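Stuvar household sorting rules

Version 2, released December 19, 2023

Stuvar is a table of household waste and recycling rules. Each row takes one item (a pizza box, an aerosol can, a bread bag) and one council area, and records which bin the council says the item belongs in. It was put together by the Hineo project from published council guides, mostly the A to Z lists on council websites and the printed calendars that go out with the rates notices.

The table has 1415 rows covering 50 council areas. Coverage is uneven. Plosthorpe and Gronow have the longest lists, and several of the smaller rural councils have only a few entries each. If a council didn't mention an item, there is no row for it.

What's in the download

rules.csv is the main table, one row per item and council.
items.csv is the list of item names with the alternative spellings we merged.
councils.csv lists the council areas, the bins each one supplies and the collection cycle for each bin.
sources.csv gives the title and retrieval month of every guide used.
changes.txt lists the rows altered between the first release and the current one.
licence.txt is the licence.

All files are UTF-8 with a header row. Fields containing commas are quoted. Empty cells mean the guide said nothing, and a cell containing "none" means the guide said there was no requirement. Please keep these apart if you convert the files to another format.

Columns in rules.csv

item: the standard name of the item, lower case, singular.
council: the short council name, matching councils.csv.
destination: one of general, recycling, organics, glass, dropoff, hardrubbish or notaccepted.
condition: anything the resident has to do first, such as rinse, flatten, remove lid or wrap in newspaper.
note: the wording from the guide, shortened where it ran past a couple of sentences.
source: the key to sources.csv.
checked: whether a second reader compared the row with the guide.

A typical row looks like so:

milk carton,gronow,recycling,rinse,"Fresh milk only. Long-life cartons go in the red-lid bin.",gro-02,y

Destinations use our own words and leave out lid colours. A yellow lid is commingled recycling in most areas, but green and burgundy lids are used for different streams by neighbouring councils, and a few places still have older bins that don't match their own guide. Lid colours as printed are in councils.csv.

Soft plastics

Soft plastics take up more of the notes column than any other group. The item names we use are carrier bag, bread bag, produce bag, cling wrap, snack packet, bubble wrap, bin liner and mailing satchel. Guides often cover all of them with one line such as "no soft plastics". In that case we made a row for each item name the guide gave as an instance, and no rows for the rest.

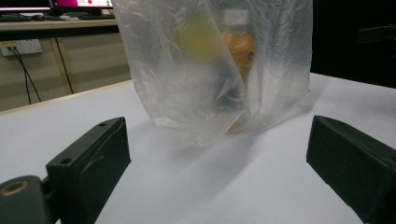 Can recycling be put out in a tied plastic bag?

Every guide in the table that covers the point says to tip recycling into the bin loose. Filter the note column on the word "loose" to see the wording for each council. Bagged recycling is usually sent to landfill from the sorting line, and two guides say the bin may be tagged and left uncollected.

The rules for organics go the other way in places. Some councils supply compostable liners for the kitchen caddy and accept only those. Others accept any liner that carries the compostable logo, and others want food scraps wrapped in newspaper or nothing at all. The words "biodegradable" and "degradable" are kept exactly as the guide had them. We didn't convert either one to compostable.

Drop-off rows need extra care. A guide might say "return to store", and the store scheme it had in mind may have been paused or moved after printing. We recorded what the guide said. The retrieval month in sources.csv tells you how old the advice is.

How the rows were made

Guides were collected in April and read by hand. We tried pulling the tables out of the PDFs with a script, and it worked well enough for guides laid out as simple lists. Guides that used bin drawings with items inside them came out scrambled, so we typed those in from the page.

Item names were then merged. "Juice popper", "juice box" and "small tetra" all became drink carton, small. "Texta" stayed as it was, with marker as an alternative. Where merging would have hidden a real difference, we left the names separate. Coffee cups are the main case: cup, lid and cup with lid on are all separate items, and some councils give a different answer for each.

A second reader checked 800 rows against the guides. Those rows carry y in the checked column. The rest carry n, and should be treated as a careful first pass. Rows for Plosthorpe and Gronow were all checked. Disagreements between readers were settled by going back to the guide, and if the guide itself was unclear the row was dropped.

Conflicting guides

Some councils publish a printed calendar and a web list that don't agree. We kept both rows, each with its own source key, and added the word conflict to the end of the note. If your tool needs a single answer, we suggest taking the web list, which tends to be updated more often. Plosthorpe's calendar, for instance, has takeaway containers in recycling with no condition, while its web list sends black plastic ones to general waste.
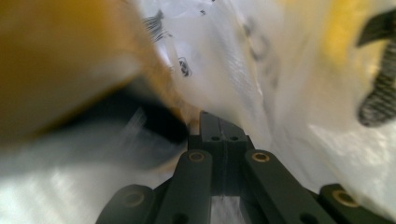

One reader of the first release wrote that keeping both rows was a nuisance for anyone building a lookup page, and that we should have rung the councils and asked. The same message said the bread bag entry for Gronow was out of date, and that bread tags had been left out altogether.

We updated the bread bag row and added bread tag as an item for every guide that mentions it. We haven't rung councils. A phone answer can't be cited, and the table is meant to record what residents are told in writing. If a council corrects one of its guides we'll add the new version and move the old row to changes.txt.

Suggested uses

The table suits lookup pages, bin stickers, school projects and comparisons between neighbouring areas. It has also been used to work out which items most often come with a condition attached. Jars, cans and bottles come out high on that list, mainly for rinsing and lids.

It can be used to test text search, with the alternative spellings in items.csv as queries. People look up "glad wrap" and "chip packet" far more often than the terms councils prefer, and a search that only knows the official word will miss them.

Don't use the table to work out how much of anything gets recycled. It contains rules and has no tonnages, no audit results and no information on what happens after collection. A row saying recycling means the council accepts the item in that bin, and nothing further.

Using it for advice to the public

If you show rows to residents, show the retrieval month with them and link to the council's own page. Rules change when a collection contract changes, and that can happen in the middle of a year with little warning. Batteries, gas bottles and vapes deserve a stronger prompt to check, as they cause fires in trucks and the advice on them has been changing quickly.

Please don't fill gaps by copying the answer from the next council over. It looks reasonable and is wrong often enough to matter. Glass is a good test: one side of a boundary road may have a separate glass bin while the other side puts bottles in with the cans.

Reusing bags at home

A handful of guides go past sorting and give tips on reuse. These are in the note column under the soft plastics items and were never given a destination of their own. Common ones are keeping clean carrier bags for the next shop, using bread bags for freezing half loaves and lining a small bathroom bin with whatever bag is already in the house.
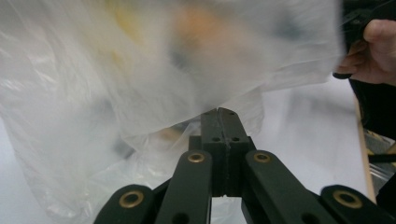 Known problems

Nappies appear as both nappy and disposable nappy in three source guides and haven't been fully merged.
Hard rubbish rows don't record size limits or booking rules.
Several rural guides cover transfer stations only. Their rows are all marked dropoff, even for items a resident might carry in a kerbside bin elsewhere.
The note column has some curly quotation marks left over from PDFs. They're valid UTF-8 but may look odd in older spreadsheet programs.
Paint is one item. It should be split into water-based and oil-based.

Reporting an error

Send the item, the council, and the page or document that shows the current rule. A scan of a printed calendar is fine. Reports without a source go on a list to be looked at with the next round of guides, and the row stays as is until then.

Licence and citation

The table may be copied, changed and republished, including commercially, provided the source is named. Guide wording in the note column belongs to the councils concerned and is quoted in short form only.

Cite as: Hineo, Stuvar household sorting rules, version 2.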